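**Kettle two-armed kitchen robot, reviewed after 26 weeks in a staff kitchen**

Tondevitz runs a staff kitchen on the ground floor of its main office, and since last fall the dishes there have been handled by a Kettle, the two-armed unit Grunis leases to workplaces. I manage the kitchen. We have 274 people in the building on a full day and three kitchen staff. This review covers what the machine does well, what it does badly, and what happened to the jobs.

**Setup**

Grunis sent two technicians. Mapping the kitchen took a morning and teaching it our dishes took the rest of the week. It works with the dishwasher we already had, and we didn't move any cabinets. We did have to agree on one place for dirty dishes, and getting the whole building to follow that was harder than the installation.

**Daily work**

Kettle loads, starts and unloads the dishwasher. It handles one piece at a time. Plates and bowls are its best items. Mugs are fine if the handle is clear. It won't take stemmed glasses, and we stopped asking it to do knives after the first month because it laid them in at odd angles and somebody still had to fix them.

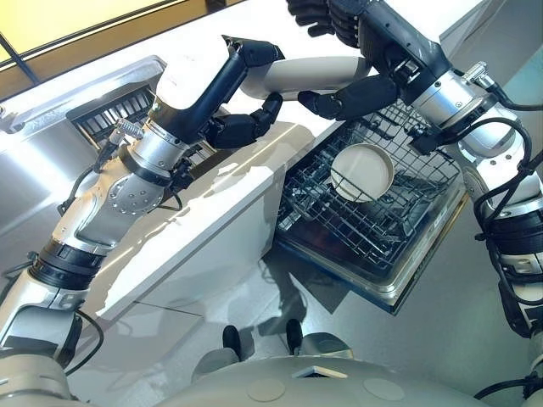
*Kettle at the dishwasher with the lower rack out and one bowl in it.*

It is slow. A full load takes Kettle 26 minutes to put in. Iestyn Wogan, our longest-serving kitchen assistant, does the same load in six. Over a day the gap matters less than you would expect, as Kettle keeps going through the lunch service while the staff are at the counter. By 3 p.m. the backlog is usually gone. Before, it was usually there until closing.

Breakage has been low. We lost 14 pieces in the whole period, most of them in the first weeks, and the old side plates with the thin rim account for more than half. We replaced those with a thicker plate and the problem mostly went away.

**What changed for the staff**

No one lost a job. I'd been told that would be the case before we signed, and it has held so far. Hours are the same. The mix of work is different.

Iestyn used to spend most of his afternoon bent over the racks and now does prep and stock. He likes the prep. He doesn't like being called over when Kettle stops, which it does two or three times a day, usually when a utensil is lying across a bowl. Clearing a stop takes a minute, but it pulls him away from whatever he was doing. We now rotate that duty, one person per shift, and it goes on the schedule like any other task. I should have done that from the start.

Catríona Mac Mathúna, who runs the lunch counter, had a different complaint. The dish area was where people talked. With a machine standing there, the staff go through the shift without crossing paths much, so we moved the break up and made it a shared one. She also asked for a pay review for whoever is trained to restart and clean the unit. That was fair and it went through in April.

**Noise, space and cleaning**

The joints make a low whine you can hear from the first row of tables. The unit takes up the floor in front of the dishwasher, so you can't get past with a cart while it works. The hands need wiping down every evening, and getting between the fingers is fiddly.

**Support**

Good on the phone, slow in person. One wrist fault took eight days to get a visit. We also looked at the Pralness system, which has a faster arm, but it needs its own dishwasher and we had no room.

**Verdict**

Worth it for a kitchen with a steady flow of plates and bowls and enough staff to cover the stops. I wouldn't lease it to cut a position. We have renewed for another year, with a shorter response time written into the contract.

Rating: 3.5 out of 5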